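State Moves to Cap Smokestack Emissions From Small Boilers

The state air board is expected to vote in October on a rule that would limit nitrogen oxide emissions from mid-sized industrial boilers, the kind used in laundries, food plants and greenhouses. If it passes, 390 boilers would come under a state limit for the first time. Larger units have been covered for years.

Owners would have 3 years to comply. Most could do it by replacing the burner and leaving the rest of the boiler in place. The draft also requires a tune-up every year and a stack test every 30 months.
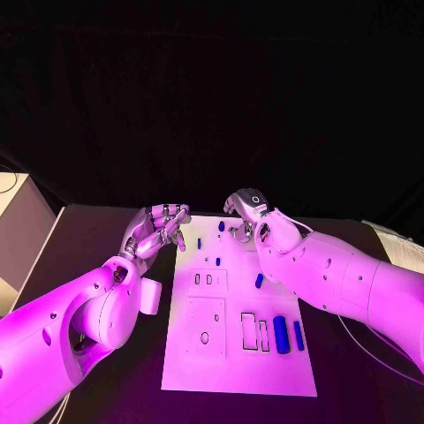
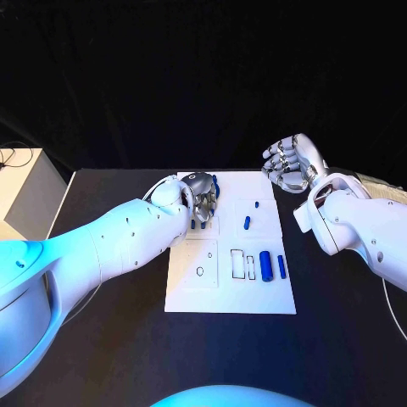 Local reaction has been mixed. Indira Thampi, who manages the Enwood greenhouses outside Skovau, told the board at its last hearing that she supports the limit but wants more time for seasonal businesses. Her boilers run hard all winter and can't be taken down before spring.

Rosalinda Lumbao of the Skovau Clean Air League would like the rule to go further. The draft exempts any boiler that burns fuel oil only as a backup, and she says that leaves out several units close to schools. "Backup can mean a lot of hours in a cold year," she said. The league has asked the board to set an hourly cap on the exemption.

Board staff have not said whether they will change the draft before the vote. They did agree to publish the list of affected boilers by county, which earlier notices left out.

The rule would not cover home furnaces or water heaters. Those fall under a separate proposal on new equipment sales, and that one is not scheduled for a hearing yet.

Written comments are open for 4 more weeks and can be mailed or dropped off at the board's Darko Street office. Comments already sent in on the first draft still count — there is no need to file them again.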